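Print and photo keeping tips, the quick version

Typing this up between jobs so excuse the mess. People keep asking how I store wedding prints at home and what to do with the box of old ones from Grandma. Here goes.

Hands first. Wash, dry, wait a minute. No lotion. Cotton gloves if you have them, but clean bare hands on the edges beat dirty gloves.

Curled prints. Don't iron them. Please. Put the print face down on plain white paper, another sheet on top, then a heavy book. Leave it a week. Fiber paper takes longer, sometimes two. If it's really tight, leave it overnight in a room that isn't bone dry, then the book.

Stuck to the glass? Stop pulling. Scan it through the glass, glass and all, then decide. I lost a corner of my parents' portrait learning this one. 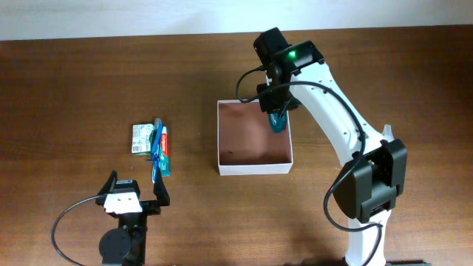 Sticky albums, the magnetic kind from the seventies. Dental floss, unwaxed. Slide it behind the print and saw gently, corner to corner. Go slow. If it fights you, leave that page and do the next. Some of the glue lets go easier in December when the house is cold, no idea why but it works for me.

Writing on the back. Soft pencil only, near the edge, print lying on something hard. Ballpoint leaves a dent you can see from the front forever. Shiny modern paper won't take pencil, so write on the sleeve instead, before the print goes in.

Sleeves: polypropylene or polyester. If it smells like a new shower curtain put it back on the shelf. I use the Relia ones, 70 to a pack, and they go fast. Chathurika Cassim swears by the Gredham paper envelopes and her prints look fine too. Either one beats a shoebox full of rubber bands.

Where to keep them. Bedroom closet, middle shelf. Not attic, not basement, not the cabinet over the stove. Yes somebody asked.

Sorting a big batch. My last one was 985 prints, all loose. Didn't try to date them. Piles by people first, then by place, then throw out the blurry doubles. Kept 229. The rest went back to the cousins, and let them fight it out.

Dust before you scan. Rubber bulb blower, then a soft brush. Never blow with your mouth, you will spit, everbody spits. Wipe the scanner glass with a microfiber cloth, spray the cloth and not the glass.

Scan settings. 600 dpi for normal prints, more for the tiny wallet ones. Save TIFF if you've got room, JPEG at top quality if you don't. Name the files as you go. I once left 3,000 of them called scan something and I'm still fixing it. 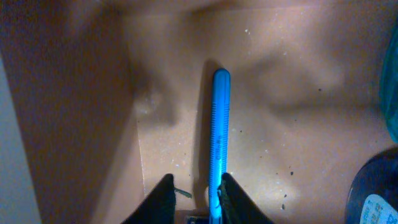
Blue, with fine ridges along one edge.

Framing. Use a mat so the print doesn't touch the glass. Hinge it at the top only, with paper tape, so it can move a little when the weather changes. No masking tape, no glue stick. Hang it out of direct sun, and swap what's on the wall once a year if you can stand to.

Black and white ones yellowing at the edges, leave them be. Scan, fix the color in the copy, put the orignal away in the dark.

Thanks to Amparo Collado for the floss trick. More on slides and negatives when I get to it.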